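**Play food sets are ready to borrow**

The toy library at the Demisville branch has finished sorting the play food, and the sets can be borrowed again starting Wednesday, January 19, 2022. Each set goes out with a yellow tray and a thin plastic shopping bag, so children can play store at home: fruit on the tray, pick what you want, bag it up, carry it to the kitchen. Grapes and strawberries are still what most kids reach for first.

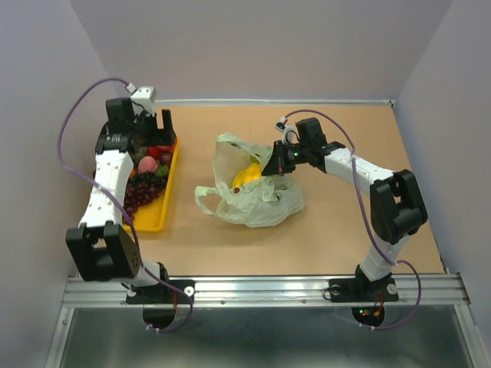 Loans are for two weeks, and you can renew once if no other family is waiting. Please keep the fruit together. The small pieces get lost under couches, and a set with no strawberries tends to come back early. If something goes missing, tell the desk and we will replace it from the spares drawer. There is no charge.

The bags do wear out. Valtteri Valtonen has been checking them on Mondays and pulls any with a torn handle. The green avocado bags hold a good load as long as the heavy things go in first — melon at the bottom, then the peppers and oranges, then anything small. Older children like working that out for themselves.

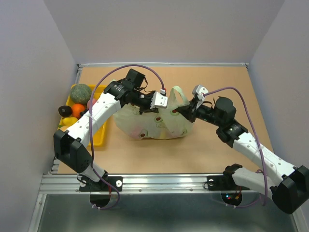

Plastic bags are not toys for babies or toddlers. Families with a child under three should ask for the cloth bag, and an adult should stay close by during play with either kind.

Sets can be picked up at the front desk until 6 p.m. To clean the fruit, wipe it with warm soapy water and let it dry before packing it. Please don't put it in the dishwasher — the colors fade. The Gesia Street branch will have its own sets in March.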